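零位

Bralovon的保养手册第616条写着:“夹爪闭合后,两指指尖应处于自然贴合状态。”我干这一行的年头不算短,至今没弄明白什么叫自然贴合。人和人都很难自然贴合。

派工单是Tanui发来的。Tanui是我们的调度软件,语气永远像在替你着想。单子上写:客户报修,夹爪“有情绪”,请携带3号内六角扳手上门,预计耗时40分钟。Tanui预计的耗时从来不包括找停车位、爬楼,以及听客户讲这台机器平时是个多么好的孩子。

客户住在老城区一栋没有电梯的楼里,门口的地垫写着“请进”,脚一踩上去就往后滑。她开门时手里端着一杯茶,自己喝的。

“它最近抓东西总是差一点。”她说,“差得不多,刚好够让人生气。”

我问差多少。

“像有人跟你握手,握到一半想起了别的事。”

我在维修单的“故障现象”一栏里写:闭合偏移,疑似零位漂移。这一栏有200字的上限,她的说法填得进去,可是总部的录入系统不认比喻。去年十一月有个同事写了“关节处似有叹息”,被退回来三次,最后改成“异响”才通过。

机器是Trevis型,单臂,两指夹爪,专门叠毛巾。我知道有人觉得花这笔钱买一台叠毛巾的机器很荒唐。我没有意见,我靠这份荒唐交房租。况且我叠毛巾也不怎么样,我家的毛巾都挂着,挂到硬为止。

她把餐桌让给我,自己坐到厨房门口,方便监工。桌子是木头的,颜色很暖,铺上一条白毛巾就像某种仪式。手册上管这叫“软面基准校验”:取干净毛巾一条,平铺,令夹爪下降至布面上方,闭合,看指尖。写手册的人大概没有料到,真到了要看的时候,机器总是在动,人总是在眨眼。

我把手臂放下来,走慢速。它下来得很谨慎,像一个人去摸一只不熟的猫。

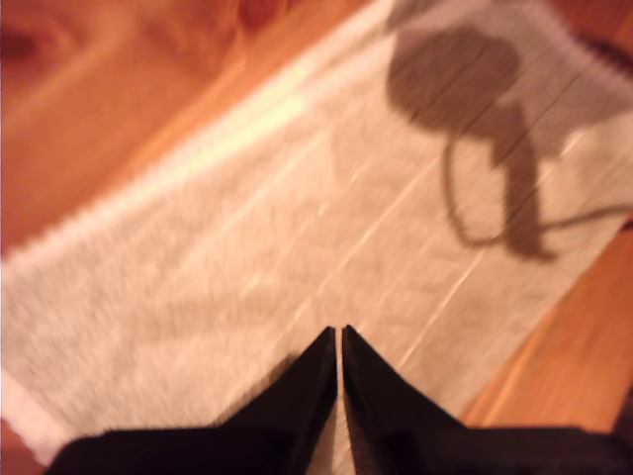

夹爪零位漂移,要不要整只拆下来重新校?
一般先不拆。先在控制端把零位清掉,让两指空走几个来回,再对着软面重新定一次闭合点;定完还是偏,才轮到松指根的螺丝。

这一问一答印在手册第616条的背面,用灰色小字,是整本手册里唯一像人写的东西。我怀疑写它的人后来离职了。

我照着做。清零,空走,张开,合上,张开,合上。她在厨房门口看着,脑袋跟着一点一点。

“它这是在干什么?”

“活动活动。”

“我早上也这样,”她说,“没有人给我派师傅。”

我没接话。培训课教过,客户开始拿自己和设备作比较的时候,技术人员应当保持微笑,并把话题引回设备。培训课由Flaneck公司承办,讲师全程没有碰过一台设备,但微笑做得很到位。我试着微笑了一下,她问我是不是牙疼。

重新定闭合点是个细活。偏多了,指尖互相顶着,电机发热,时间长了要换电机;偏少了,毛巾从中间溜走,客户打电话,时间长了要换我。我一格一格往回调,每调一格就让它合一次。耳朵也要用上,齿轮到位的时候有一声很轻的“嗒”,手册上没有写,我也从没跟总部汇报过。总部要是知道了,一定会给它编个号。

调到第五格,“嗒”来了。

“好了?”她的耳朵比我想的尖。

“再看看。”

师傅说“再看看”,多半就是好了,只是不愿意好得太快。好得太快,客户会觉得上门费收得亏心。我把零位存进控制端,系统问我是否确定,我说确定,系统问我是否真的确定。Bralovon的软件就是这样,像一个被骗过很多次的人。

接着要看手臂收放时会不会碰东西。夹爪准不准是一回事,走的路通不通是另一回事。机器犯的错,我粗粗算过,有一小半是桌子犯的:主人挪了点什么,没有跟它打招呼。它按老路走,每回都走得理直气壮。

我请她把平时的摆法恢复原样。

“就是这样,”她说,“我没收拾。你来我为什么要收拾?”

这话在理。一张桌子过日子,总会有一个角落先失守。她这张失守在墙边靠左的地方:铁丝笔筒塞得满满当当,旁边挤着纸盒一类的东西,谁也不肯让谁。白色的小摄像头倒独占了中间一块空地,身后拖着一截黑线,神气得像个收租的。

“这个是看什么的?”我问。

“看它。”她朝手臂抬了抬下巴,“我出门的时候想知道它在干什么。”

“它在干什么?”

“什么也没干。”她喝了一口茶,“我看了三个月,比电视剧好。”

我告诉她,笔筒离手臂的回程太近,最好往墙角再让一个手掌。她说笔筒在这里站了很多年,手臂是后来的,按道理应该手臂让。我解释说手臂让路要改轨迹,改轨迹要另开一张单子,另开一张单子要另收一次费。她想了想,说笔筒也不是那么念旧。

不过她没有马上动。她要先看一遍,看它到底会不会碰到。我说可以,慢速,手放在急停上。我们两个人弯着腰凑在桌边,等着一只机械手经过一筒笔,神情之严肃,足以送别一位要人。
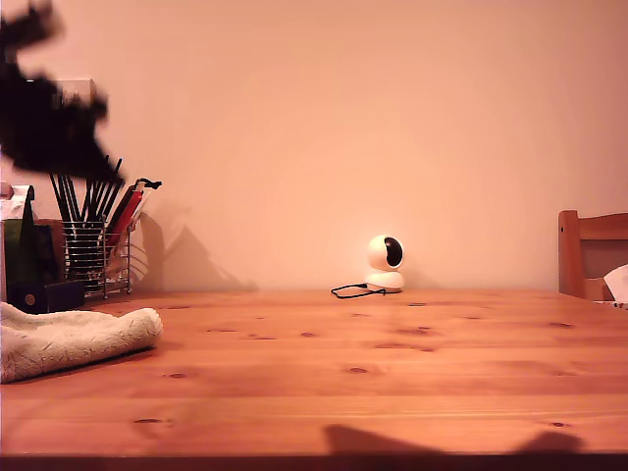
回程试走,笔筒尚未挪位。

没有碰到。

“你看。”她说。

“这次没有碰到。”我说。

“你们这一行是不是都这么说话?”

我想了想,是的。我们从来不说修好了,只说“目前正常”。也从来不说没有问题,只说“未见异常”。有一回我太太问我晚饭怎么样,我说未见异常,她一个星期没有做饭,我把那一个星期记作停机检修。

最后一项是实际负载,也就是真的叠一条。她挑了一条她认为最难的,边角有些卷,洗得很旧。我把速度调回正常,退后一步。手臂下去,夹爪张开,捏住一角,提起来,对过去,放下,又去找另一角。嗒,嗒。它叠得比我好,这一点我早有准备。

她走过来,用手指沿着折边抹了一遍,像老裁缝验一条裤缝。然后她把毛巾抖开,自己重新叠了一遍。

我看着她。

“它叠得没问题,”她说,“我习惯往里再折一道。”

“那它平时叠完,您都要重新叠?”

“都要。”

“那您为什么还报修?”

她把叠好的毛巾放在桌上,拍了拍,又拍了拍。

“它叠歪了,我心里不舒服。”她说,“我可以重叠它叠好的,不能重叠它叠坏的。那成什么了,那就成了我在伺候它。”

维修单上没有这一栏。我翻到“客户备注”,写下:客户对折边有个人偏好,不影响设备运行。然后请她签字。她签得很慢,签完又把单子从头看到尾,指着“故障现象”问我,零位漂移是什么意思。

我说,就是它以为自己合上了,其实没有,而且每天都比前一天多错一点点,它自己觉不出来。

“要多久校一次?”

“手册上写半年。”

“你呢?”

我说我没有手册。

她“哦”了一声,到厨房去了。我以为谈话结束了,蹲下来收工具,扳手擦干净放回套子里,把手臂停到待机位,把急停盖扣好。她出来的时候多端了一杯茶,往我面前一放,说喝完再走,楼下的车反正也不会自己开走。

我喝茶的时候,Tanui响了。它提醒我本单已超出预计耗时,关切地询问我是否遇到了困难,并提供了两个选项:“设备原因”和“客户原因”。

我看了看那只手臂,又看了看她。她正把笔筒往墙角推,推了半个手掌,停下来,打量了一会儿,又往回拉了一点。

我选了设备原因,把茶喝完了。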